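Setting Up Your Cimiline Home Label Printer
25/07/2018
By Rosalía Cabello

Section 3: Loading the roll and printing your first label

By now you should have the printer out of its box and plugged in, with the little green light showing. If the light is orange, go back to Section 2 and have another look at the power lead, which needs a firmer push than you might expect. Otherwise pour yourself a coffee and let's get some labels made!

1. Press the two side catches and lift the lid until it stays up by itself.

2. Take a fresh roll and peel off the paper band. The small roll holds 200 labels and the large one holds 700. Either will fit, but the large roll needs the gray spacer taken out first.

3. Drop the roll onto the spindle so that the labels feed from underneath, printed side up. I put mine in backward the first time and got a long ribbon of blank paper for my trouble.

4. Pull the loose end forward through the slot until it sticks out past the front edge by the width of your thumb, then close the lid. You should hear both catches.

CAUTION: The print head gets hot in use. If you have just run a long batch, leave the lid up for a few minutes before reaching inside.

5. Press FEED once. The printer will push out a blank label or two while it finds the gap between them. Tear these off and throw them away.

6. Open the Noseck program on your computer and choose "New sheet." Type a few words, keep the darkness setting at 40, and click Print.

Note: If the text looks faint, raise the darkness a little at a time. Eusebio Nieto, who tested the early rolls with me, liked his labels very dark and wore through a print head by May - please learn from him and go gently.

Adding pictures to a label

The 610 model can print small pictures next to the text, and they come out nicely once you get the hang of it. Click "Add picture," pick a file, and drag the corner until it fits inside the dotted line. Pictures with a pale background and one clear shape tend to print best.

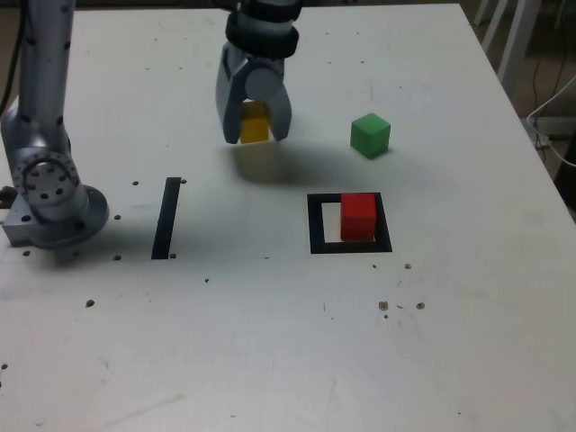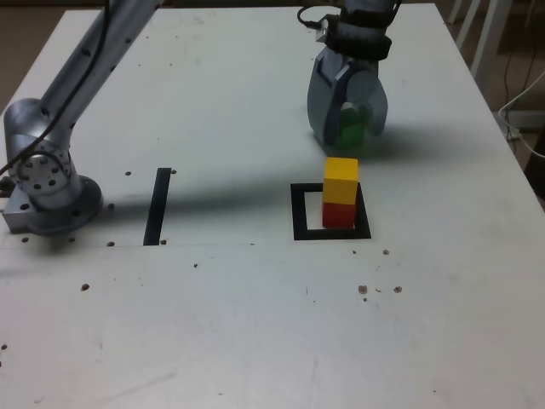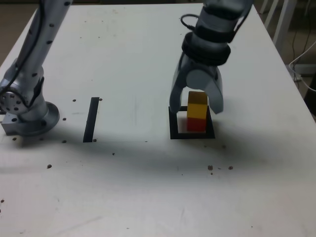
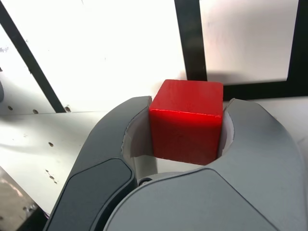
7. When the preview looks right to you, click "Save layout" and give it a name you'll recognize later. "Pantry jars" is a good name, and "new 2 final" is one I have regretted.

8. Print a single copy before you run the batch, and stick it on the thing it's meant for. Sizes on a screen can fool anybody, and a jar lid is smaller than you remember.

Note: Saved layouts stay on the computer and are not kept in the printer. If you change computers, copy the Layouts folder across first.

Cleaning the rollers is covered in Section 4.

Questions? Write to the Cimiline help desk, Sotomayor office | © 2018 Cimiline | Back to top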